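Our club voted last week on what to do with the rest of the year and I lost, so I'm writing it up here instead. February 10, 2018, late, on the bus home, forgive the spelling.

The question was: keep doing the plush shelf, or drop it and build something for the Grostholm meet in April. Grostholm is the big one. Fast bots, loud gym, trophies the size of a toddler. Plush shelf is two arms, a wooden shelf, stuffed animals. Take toy off shelf. Put toy on shelf. That's the whole thing and I think it's the best project we have ever had.

Reasons. In no order, becuase I'm tired.

First, it's hard. People walk by our room at Tolen and laugh, and fine, it does look like a claw machine. But a block is easy. A block has corners. You grab a block and it stays a block. A stuffed toy squishes, flops, turns over, drags its buddy along with it. You grab the middle and you get a fistful of fluff. You grab a leg and the whole animal swings under you and now your nice plan for setting it down is junk.

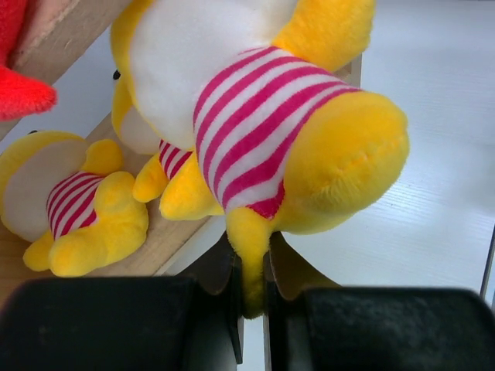
So why not just use blocks and win something? Blocks teach you to trust your numbers, and soft stuff teaches you to check them, and the second lesson is the one most of us were missing.

I mean that. Last year we built for the Fornero Cup. We got 3641 points, which sounds like a lot and was good for the middle of the pack. What did we learn? How to tune one drive motor for one floor. Then the floor at the meet was different. The code from that season is 197 lines that no other robot on earth can use. I wrote a good chunk of it so I'm allowed to say so.

Compare the shelf. Everything carries over. Where do you close the fingers, how hard, from which side. What does the wrist camera see when a toy is filling up the whole view (mostly fuzz). Which arm goes first. When do you give up on a grab and back out instead of yanking. Those are real questions. Kids who joined in the fall with zero coding are arguing about them at lunch.

Second, money. The Grostholm kit is not cheap and it's used once. Stuffed animals are stuffed animals. We could run the shelf til we graduate on what the entry fee costs.

Third, and this is the one I got booed for. Competitions are bad for beginners. There, said it. Somebody drives, somebody codes, and everyone else carries the toolbox and makes the poster. With nearly 100 kids signed up across both sections you can't tell me they all get a turn in one match. On the shelf everyone gets a turn. You sit down, you try a grab, it works or it doesn't, next person.
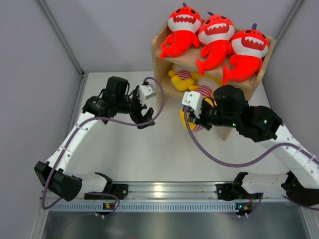
And you get better at it! That's the thing I couldn't get across at the meeting. Competitions have a day where you find out. The shelf has an every afternoon where you find out. Miss a grab, fix one thing, try again, all before the late bus. Some people find that boring. I think it's what practice is supposed to be, same as free throws.

OK, the other side, because I was told to be fair. Deadlines help. I know they do. Without one we drift, and yes there were weeks in the fall when we mostly talked. Also colleges know what a trophy is and don't know what a plush shelf is. And a gym full of people yelling for your robot is fun, I'm not made of stone.

But a deadline is free. We could set our own. Invite the Afridi club over, same shelf, same toys, 3 tries each, see who clears it cleaner. No entry fee. No new kit. They have been asking to do something with us since last spring and we keep saying after the season.

So that's what I'm going to push for at the next meeting. Not a re-vote, I know the rules. Just let a small group of us keep the shelf set up in the back half of the room while everyone else builds for Grostholm. We'll share the good screwdrivers. If you want in, put your name on the sheet by the door, there's a pen taped to it, please leave teh pen.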